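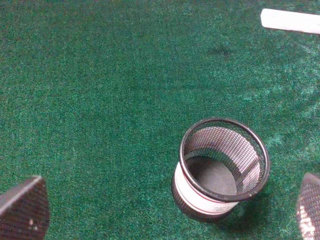 Vol. 4, No. 469

Home | Archive | Threads | Subscribe | Search

Last updated 17th August

By Sandamali Gamage, to the Prerholm Desk & Paper list

Sabina, I have been waiting for someone to ask about pencil cups! I answered in my head three times while doing the dishes and now I have to try to get it all down in some kind of order. Your message first, for those who get the list one post at a time:

> From: Sabina Selvanayagam
>
> Hello all. Quick one, I hope. I am finally setting up the little desk
> in the back bedroom and I need something to keep pens in. I've been
> using a jam jar and it's fine except that it tips over when I pull out
> the long ruler, and I can't stand looking at it. I keep seeing those
> black wire mesh cups everywhere. Are they any good or do they just
> look tidy in the store? Anoma says get ceramic. Sajib says he has
> used a soup can since college and I should stop spending money.
> Also, does the mesh scratch a desk? Mine is my grandmother's and I
> would hate to mark it.
>
> Sabina

Get the mesh! I love them. The one at the top of this post is the kind I mean, black mesh with the thick smooth rim, standing on the green carpet with its label band still around it. White with thin red stripes, very smart for something that's going straight in the recycling.

Now, my reasons. First of all you can see what's in there. Maybe not every last paper clip, but enough to tell that the scissors are home, and on a busy morning I want to know that the scissors are home. Ceramic is lovely (hi Anoma, yours with the glaze drips is gorgeous and I would take it off your hands any day) but a deep ceramic mug swallows short pencils. I once lost a Kultier sharpener in one from March until the first hot days of summer, and I was blaming my nephew the whole time.

Second, look for one with a proper flat floor. I can't say this strongly enough. I had a cheap one years ago where the mesh carried on underneath, and every mechanical pencil I owned poked its nose through and left little gray dots on the blotter. The one up top has a solid disc in the bottom, and that's what I'd tell anybody to check for. Stick your hand in at the store. Feel around. People will look at you, let them.

Third, the rim. A good thick rounded one keeps the cup from going out of shape if you knock it off the desk, and it doesn't snag your sleeve. My old Trirby had a thin folded rim and it got me right through a sweater cuff, a good sweater too.

About scratching. I've had mesh cups on painted wood, on glass and on a varnished pine table and the only one that left a mark was the same cheap one with the mesh bottom. Since yours is your grandmother's desk I would put felt under it anyway. The sticky felt dots for chair legs are fine, or cut a circle from an old place mat. I did that with cork for Homa Zarei and she's still using it.

What I can't promise is that it'll survive your ruler! Mesh cups are light, lighter than your jam jar, and a long steel ruler will pull one over if it's the only thing in there. Two things work for me. Either load the cup up properly, pens all the way around so they balance each other, or drop something heavy in the bottom. I use a big flat washer from the hardware drawer. A handful of clean gravel works too, but then it gets into the pen caps and you're picking it out for a week, so I went back to the washer. Or keep the ruler flat in a drawer, but I'm guessing you've thought of that.

Cleaning, because somebody will ask: they do collect dust in the holes. A dry paintbrush, the soft kind, inside and out, then turn it over and tap it. If there's ink in it, dish soap and an old toothbrush, then stand it upside down on a towel overnight.

Oh, and the paper band. Slit it down the side with a fingernail and peel slowly. If there's glue underneath, a little cooking oil on a cloth, leave it ten minutes, wipe, then soap. Don't scrape with a knife or you'll take the black off.

Sajib, I have nothing against the soup can. I've made them myself, with wrapping paper around the outside, and they hold glue sticks beautifully. But you did bleed all over a birthday card that time, so file down the edge please.

Haque on the corner of the market square had a whole shelf of mesh ones when I was last in, in black and silver. I'd go black, but see what you think next to the wood. And please send the list a picture of the desk when it's set up, drawers open, I want to see everything!

Sandamali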